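Novaだより 技術のページ

手に持つグリッパーで作業を教える 収集班の進め方と秋からの変更点

Novaでは、ロボットに家庭内の片付け作業を覚えさせるための実演データを集めています。実演の方法は二つあり、一つは操作卓からアームを動かす遠隔操作、もう一つは人がグリッパーを直接手に持って作業する方法です。9月以降、日用品をつかんで移す作業については後者を主に使うことにしました。今号では、その手順と、これまでに変えた点をまとめて報告します。

二つの方法の使い分け

遠隔操作では、操作者は画面を見ながら左右のレバーでアームを動かします。実機の関節の動きがそのまま記録されるため、学習したあとの動作と実演との差が小さいのが利点です。引き出しの開け閉めや、アームの届く範囲の端で行う作業は、今後もこの方法で集めます。一方で、操作には慣れが必要で、一回の実演に時間がかかります。袋物のように形が変わるものでは、つかみ直しが増え、途中で打ち切る回も多くなっていました。

手持ちのグリッパーには、手元を写すカメラと開閉用の引き金が付いています。実演者はこれを持ち、普段の片付けと同じ順序で物をつかみ、運び、置きます。アームは使わないので、実機を設置できない狭い部屋でも収集ができます。記録した映像から手先の軌道を計算し、爪の開き幅と合わせて学習用の形式に変換します。変換にはSzulcの軌道推定ソフトを使っています。

9月からの累計では、手持ちで542回、遠隔操作で80回の実演を採用しました。回数の差は作業の割り当ての違いによるもので、遠隔操作をやめる予定はありません。

作業場の用意

収集を始める前に、床と棚にある物を大まかに確認します。きれいに整えた机の上だけで集めた実演では、物が重なった場所に移したときに失敗が増えました。そのため現在は、対象物の周りに箱や缶、工具などが置かれた状態でも収集しています。背景を毎回変える必要はありませんが、同じ配置での実演が続かないように、一区切りごとに対象物の向きと位置を変えてください。

照明は天井灯を基本とします。窓際では明るい部分が白く飛び、軌道の推定が途切れることがあります。変換後に途切れが見つかった回は、前後をつながず、その回全体を不採用とします。つないで使った時期もありましたが、つなぎ目で手先が急に動くデータになり、学習後の動作にも同じ癖が出ました。

袋物のつかみ方

袋物は、箱や缶に比べて実演者による差が大きい対象です。爪を閉じる速さ、つかむ高さ、持ち上げる前に止まる長さが人によって違います。そこで、袋物については次の手順にそろえました。

1. 爪を開いた状態で袋の正面に近づけ、カメラに袋の全体が入る位置で一度止める。止める時間は一呼吸ほどでよい。

2. 袋の両脇に爪を入れ、ゆっくり閉じる。引き金を一気に引くと、袋が回って印刷面の向きが変わりやすい。

3. 袋が爪の間で立った状態になったら、そのまま少し保つ。米の袋の場合は、品名や栄養成分表のある裏面が手前に向いた回も採用する。表の面だけを集めると、裏向きに置かれた袋を見つけられなくなる。
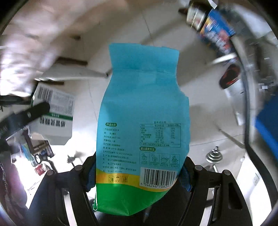

4. 真上に持ち上げてから横に運ぶ。床や箱の縁に袋を引きずった回は、置くところまで続けたうえで、記録票に「接触あり」と書く。

5. 置いたあとは、爪を開ききってから手を引く。開ききる前に引くと袋が一緒に動く。

6. 終了の合図は、手を引いて対象物から離れたあとに出す。

手順1の停止は、当初は入れていませんでした。近づく途中の映像だけでは対象物の位置がはっきりせず、学習後のロボットが手前で止まったり、行き過ぎたりすることがありました。停止を入れた回とそうでない回は区別して保存してあり、混ぜて学習させる場合は割合を指定できます。

刃物がある場所での収集

対象物の近くに包丁などの刃物を置いた状態で収集する場合は、刃の向きを実演者の反対側にし、実演者のほかに一人が付いてください。刃物そのものをつかむ実演は行いません。遠隔操作で扱う計画はありますが、開始の時期は決まっていません。手持ちのグリッパーは手と爪の先が離れているため、慣れないうちは周りの物に爪をぶつけやすくなります。初めての人は、周囲に何も置かない状態で練習してから加わることにしています。

グリッパーの点検

手持ちの装置はDollemaの二本爪型で、リンクの軸が緩むと左右の爪の閉じ方がずれます。ずれたまま集めた実演では、記録上の開き幅と実際の開き幅が合いません。一日の収集を始める前に、次の点を確かめてください。

・爪を閉じたとき、先端の高さがそろっているか。
・引き金を戻したとき、最後まで開くか。
・軸のねじに緩みがないか。緩んでいる場合は自分で締めず、予備機に替える。
・カメラのレンズに指紋や粉が付いていないか。

引き金の戻りが重いという報告が続いたため、12月にばねを交換しました。交換の前後で力のかかり方が変わり、以前からの実演者には軽すぎると感じる人もいます。開き幅の記録には影響がないことを確かめてあります。

採用と不採用の基準

採用の判断は、実演者本人とは別の人が映像を見て行います。見る点は、手順の順序が守られているか、対象物が最後まで映っているか、終了の合図が早すぎないかの三点です。つかみ損ねて、その場でつかみ直した回は採用します。失敗からの立て直しが入ったデータは、実機で袋が滑ったときの動作に役立っています。ただし、空いている手で袋を支えたり、向きを直したりした回は採用しません。

不採用の回も削除はせず、理由を付けて別の場所に保存します。理由の欄が空白のものが目立つため、記入をお願いします。短い言葉で構いません。「合図早い」「手が入った」程度で十分に区別できます。

実機での確認

手持ちで集めたデータは、Gunsideの試験室にあるアームで動作を確認しています。前回は袋物だけを対象に375回の試行を行いました。箱の横に立てた袋をつかむ動作は安定してきましたが、倒れた袋を起こす動作はまだ途中で止まることが多く、実演の数も足りていません。次の区切りでは、倒れた状態から始める実演を優先して集めます。

実機の爪と手持ちの爪は同じ形のものを使っています。以前、実機側だけ滑り止めの材質を替えたところ、つかむ高さの傾向が合わなくなりました。今後、どちらかの爪を替えるときは両方を同時に替え、替えた日を記録票に残します。

連絡事項

記録票の様式が変わりました。新しい様式には、対象物の向き、接触の有無、停止の有無を書く欄があります。古い様式の残りは使わず、共用棚の箱に戻してください。収集の予定表は共有フォルダーに置いてあり、予備機の貸し出しも同じ表で受け付けています。次号では、遠隔操作の操作卓の配置替えについて載せる予定です。

2023年1月2日 Nova 収集班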